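How a Robot Club Teaches an Arm to Sort Blocks

Tavadell Robot Club, Young Readers' Pages
8/1/24

Sorting is a job you already know how to do. You put socks in one drawer and shirts in another. You can do it while you talk to a friend or listen to music. For a robot, sorting takes a lot of planning.

The students in the Tavadell club are working on a sorting project this year. There are 13 students, and they meet in a classroom on Trikotgate. Their robot is an arm with a gripper on the end. The students call it Marti.

What is the job?

Marti has to move blocks out of a tray and onto plates. The blocks are red or blue. Blue blocks go on the plate with the blue rim, and red blocks go on the plate with the red rim. When the tray is empty and every block is on the right plate, the job is done.

A gripper works a little like your thumb and one finger. It has two fingers that close on something from both sides. Try picking up a block that way yourself, with your other fingers folded in. Then try it with your eyes closed. You will probably bump the block before you get hold of it.

How does the robot learn?

There is more than one way to get a robot to do a job. One way is to write down every move as a list of instructions: go left, go down, close the fingers, go up. This works well if the blocks are always in the same spot. If a block has been moved even a little, the fingers may close on air.

The club uses a different way, called learning from demonstration. A demonstration is when you show somebody how to do something. A student steers the arm through the whole job, one block at a time, and a computer saves the pictures from the camera together with the moves the student made.
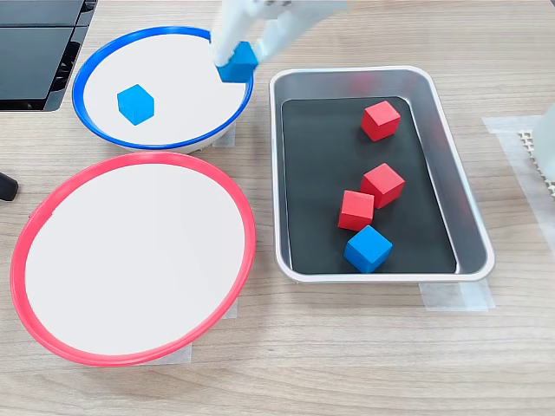 One time through the job is called a run. The club has saved 378 runs so far. In each one the blocks start out in a different arrangement, so the computer gets to see many kinds of starts. The tray and the plates are kept in the same places. The students use tape for that, and they check it before they begin.

After the runs are saved, a computer program studies them. It looks for patterns that connect what the camera saw with what the student did next. This part is called training. The program the club uses is named Dileck, and one training session goes through more than 3,367 short pieces of video.

What goes wrong?

Plenty of things. A gripper can pick up a block by its corner, and then the block turns and hangs crooked. It can still be carried to the plate that way, but it may roll when it lands. Two blocks that are very close together are hard too. One finger has to fit between them, and sometimes it pushes the second block away.

Gordon Friesen teaches the club. He asks the students to write down each mistake in a notebook before they fix anything. In November they read back through the notebook and found that most of the dropped blocks came from runs where the student had been steering too fast. They made a rule after that – count to 3 before you open the gripper.

Try it at home

You need two plates, a tray and a few small blocks in two colors. One person is the robot and wears a blindfold. The other person gives directions, using only the words left, right, forward, back, up, down, open and close. See how many directions it takes to move one block. Then trade places.

Words to know

Gripper: the part of a robot that holds things.
Demonstration: showing how a job is done.
Run: one time through the whole job.
Training: when a computer program looks for patterns in saved runs.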